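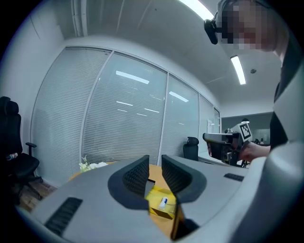 Budgeting for the Ivow hand-held gripper kit

Supplier: Storach. List price 3,000 per pair, head camera mount extra. The brochure says a pair pays for itself "in weeks". We'd want to see whose weeks.

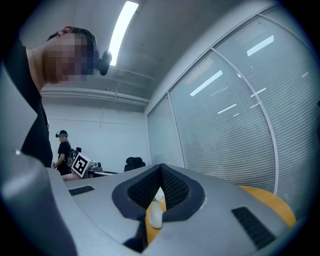 Ask about spare finger pads before you sign – Drisby quoted 1,167 for a year's worth and Storach wouldn't put a figure in writing. Up to 6 weeks' lead time.

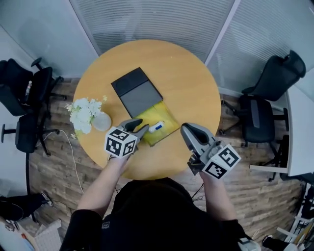

Allow for operator labour too, and a tidy-up between takes. Quotes go to Othmane El Khatib by the end of March.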